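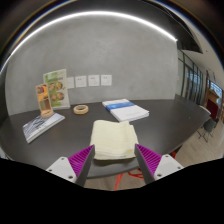 *Fig. 4. A folded yellow cloth on a dark tabletop.*

## Caring for your Roltutau table

Now that your table is standing on its own legs (well done, by the way, the crossbar is the fiddly part), please take a little time over the top before you start using it every day. The Rata finish is a friendly one and forgives a lot, but it does like a good start in life.

1. Wipe the whole top with a soft, folded cloth, barely damp. Turn to a fresh side whenever the one you're using looks dusty.
2. Go over it again with a dry cloth, following the curve of the edge all the way along.
3. Shake the bottle of Wesura care oil well and put a small coin-sized spot on the cloth — never straight onto the table, please.
4. Work it in with long, easy strokes. You can stop when the surface looks even from both ends of the room.
5. Leave it overnight with nothing on top, not even a placemat.

**Note:** The oil may smell quite strong at first. Open a window if you can, and it should fade by breakfast time.

**Caution:** Don't use scouring pads, glass cleaner, or anything with bleach in it. They leave cloudy patches that we can't repair under the warranty. Lay used oil cloths out flat to dry, outdoors and away from heat, before you throw them away. A balled-up oily cloth can catch fire by itself.

After that, a fresh coat every December is plenty for most homes, maybe one more if you have small children and a lot of finger paint. Refills are sold under part number 442, and the matching felt pads for the feet are listed on page 43 — do fit those before you slide the table anywhere!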